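Depuis septembre, on me répète qu'il faut « une méthode » pour ranger ses bijoux. Karine Arsenault, ma voisine de palier, a payé 100 euros un coffret Rillell à tiroirs de velours, et elle y cherche toujours la deuxième boucle d'une paire. J'ai regardé le coffret de près. Les tiroirs sont jolis, ils coincent un peu, et un collier long n'y entre que plié en quatre.

Je ne suis pas convaincue non plus par l'application Tristero, qui propose de photographier chaque pièce et de lui attribuer une case. Une case où ? Chez moi il y a une commode et une boîte à biscuits. La newsletter qui me l'a vendue annonce 4 000 inscrits ravis, je veux bien, mais je n'en ai pas croisé un seul.

Alors j'ai fait comme ma mère : tout sur le lit, sur le plaid, en plein après-midi. Les perles d'un côté, le reste dans la boîte en attendant. L'avantage du plaid, c'est que rien ne roule. L'inconvénient, c'est que les petits fermoirs de boucles d'oreilles s'y perdent — j'en ai déjà sacrifié plusieurs à l'aspirateur.

Un collier torsadé, en revanche, ça se voit de loin. Démêler les rangs un par un, comme le conseillent tous les tutoriels, me paraît une perte de temps quand la torsade est voulue. Je le pose à plat, je repère le fermoir, et je vois ensuite.

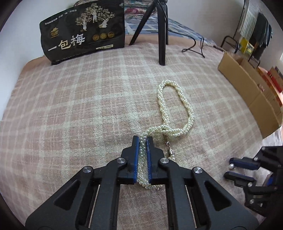
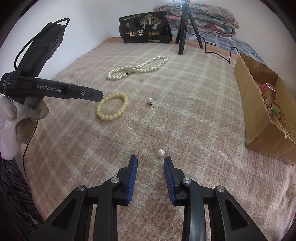 Reste la question du contenant. J'ai essayé les pochettes Skonetell, vendues comme « anti-nœuds ». Mes chaînes fines en sont sorties nouées, merci bien. Pour les perles, un simple carré de coton me semble suffire, et je garde chaque paire de puces piquée dans un bout de carton avec ses fermoirs derrière. Ce n'est pas très élégant dans un tiroir.

Quant à l'idée de séparer les « vraies » perles des fausses, je passe mon tour. On m'a parlé du test de la dent, et je n'y crois qu'à moitié. Je trie par ce que je porte : les puces devant, le bracelet à côté, les colliers au fond. La boîte à biscuits, elle, attendra octobre.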